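**Wrist view unusable after reloading the bench scene in a simulated cell**

Posted by Griltama

Our department maintains a simulated two-arm cell, configured in Sultix. Since the scene was reloaded in May, episodes are rejected at step 30 with a view check error. The robot file was not edited. Three renders from the cell are attached. Kindly advise which setting should be examined first.

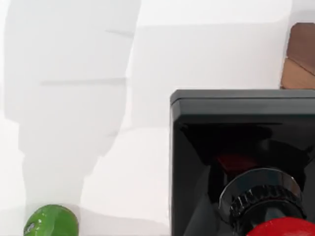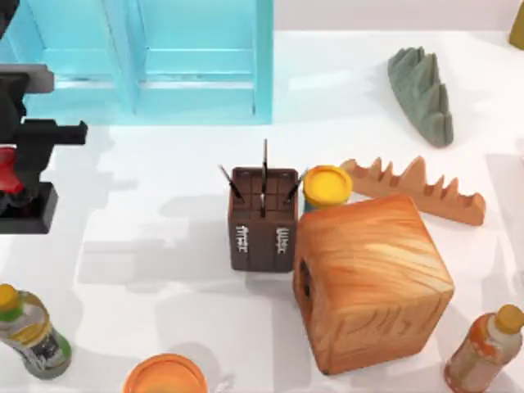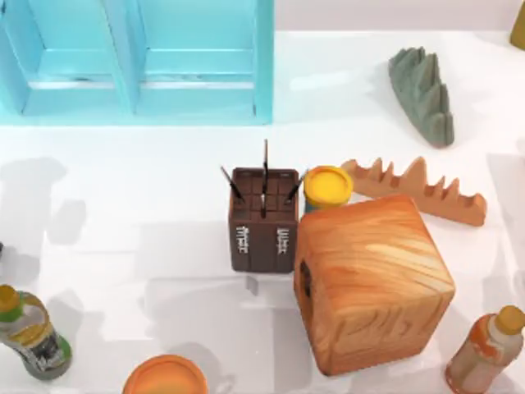 ## Replies

**Eberhard**

The close view is largely bare white tabletop, with a black device filling the right side. I would examine the camera mount before the objects. Please proceed as follows:

1. Save the current scene under a new name.
2. Return both arms to the home pose and render every camera once.
3. Compare each mount offset with the last accepted file -- the parent link as well as the numbers.
4. Restore any value that differs, then run 11 short episodes before resuming full production.

The brown holder with its three rods and the large wooden cube appear in both wider views. They serve well as reference points when comparing renders. Do not move them during the check.

**Jillow**

We had the same error in build 3518. Reinstalling cleared it for us. I cannot say why.

**Eberhard**

Reinstallation restores the default mounts and would discard any custom offsets. Users who choose that course should export their camera settings first.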